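Thread: Kernari Home Tasks pack - anyone paid for it yet?
Board: Simulation and software

louvre_lover
Posted 8 Aug 2024

Been eyeing off the Kernari pack for the last couple of months and finally caved. For anyone who hasn't come across it, it's a set of simulated kitchens and laundries you load up and practise household manipulation in, mostly doors, drawers and handles. The hobby licence is $200 a year, the full one is $400, and the full one throws in the scripted randomiser for materials and layouts. I went with the hobby licence as I'm just a bloke with a desktop and too much time after tea.

First impressions after a fortnight of evenings. Install was painless, which I can't say for the Drakadetti suite (still haven't forgiven it for what it did to my graphics drivers). The cupboards are the star of the show. Every door has a proper hinge axis with adjustable friction, and you can stiffen the hinge until it behaves like the one in my mum's pantry that needs a shoulder behind it. I've been running a plain two-finger gripper with the wrist view switched on and I love it, you get such a good feel for how little room there is once you're in close!

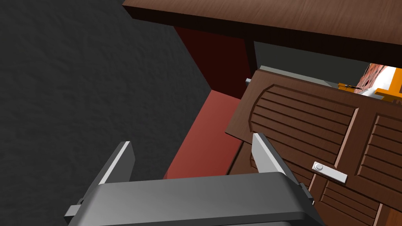 Wrist view on one of the timber louvred doors, partly open. Default textures, nothing tweaked.

My grumbles so far: the docs are thin, the colour choices are a bit 1970s rumpus room, and contact on thin handles gets jittery if you leave the time step on its default. Halve it and most of the jitter goes away, but then everything runs slower, of course.

Has anyone gone for the full licence? Is the randomiser worth double?

tin_shed_robotics
Welcome to the club. I've had the full licence since December and I'd say yes, but only if you're training something. If you're driving it by hand and tuning a controller you'll use the randomiser twice and forget it's there. Where it earned its keep for me was the door finishes. My policy had decided that all handles live on brown timber and it fell to bits on anything painted.

Virkwatcher
I'll be the grump. I had a trial of this and went back to Virk, which costs less and has much better contact. Kernari's doors look lovely but looks aren't what I'm paying for. That handle in your shot, louvre_lover, the silver lever - can you turn it, or is it just stuck on the door as something to grab? In my trial half the handles were dead geometry and you opened the door by hooking it.

louvre_lover
Fair question. On that model it's fixed, you grab and pull. There's a tick box on some of the others for a working latch and I've tried it on 5 of them. They felt all right to me, a bit springy maybe. I do agree it should be on everything at this price.

Virkwatcher
"Some of the others" is my whole complaint. Put it on the product page so people know before they hand over the money.

estwood_tinkerer
Bit harsh I reckon. I've used both and Virk's contact is better, no argument, but Virk gives you a box with a hinge on it and calls it a cupboard. Slats and raised mouldings matter if you've got a camera in the loop. My depth estimates used to go completely silly on louvres and I only found out by practising on them in Kernari before I went anywhere near the real wardrobe at home.

Also, louvre_lover, check your approach angle. I had my fingers coming in straight up the middle and they'd clip the door edge on the backswing. Rolling the wrist a touch before the pull fixed it.

louvre_lover
Ooh, will try the wrist roll tonight, ta. I've been blaming the planner for that!

tin_shed_robotics
Also worth turning off the decorative props while you're training. They chew up memory and you don't need them for door work. It's under scene options, way down the bottom where you'd never look.

Virkwatcher
For the record I'd buy it at half the price. The kitchens are good. I just don't want to pay yearly for furniture.

estwood_tinkerer
Now that I agree with. I emailed them about a one-off licence and got a polite "we're considering it", so if a few more of us write in it might go somewhere.

louvre_lover
Email sent. I asked about the latches as well while I was at it. I'll post back here when they reply, and I'll put up my hinge friction settings on the weekend if anyone wants them.

tin_shed_robotics
Yes please to the friction settings, especially the pantry one.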